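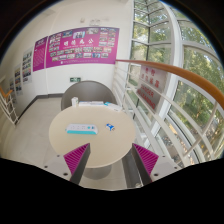
Setting up the Tadon strip at a shared table

I've done this at the Stisstead office and again at Maltutbridge, and both times it took me under 10 minutes. Clear yourself a decent patch of table first and shove the packets and booklets over to the far side. You'll want your elbows free!

1. Lay the strip flat with the sockets facing up. Mine goes on the left with the round teal button toward the right, so I can reach it without leaning over everybody's stuff.

2. Run the cord to the wall. Leave 30 cm of slack at the table end – less than that and the first person to nudge a chair will drag the whole thing sideways.

Caution: Don't coil the spare cord under the strip. Lay it out loosely, and keep it off the spot where people put their feet.

3. Plug the cord into the wall, then press the teal button. If nothing happens, check the wall switch (I forget it every single time). 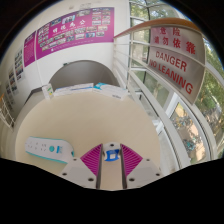 4. Add your gear one plug at a time, biggest adaptor first. Hervé Royer likes to start from the cord end and I start from the other, and we've agreed to leave it there.

Note: Keep drinks well clear. Paper too, if you can manage it, so the leaflets and little packets that pile up on any shared table don't end up sitting on top of the plugs.

Caution: Kettles and heaters don't go on this strip, and neither does a second strip. Use a wall outlet for those, please.

5. Press the button off before you head home on Friday. If it ever feels warm, pull the plug at the wall and send the strip back to Fung with the booklet it came with.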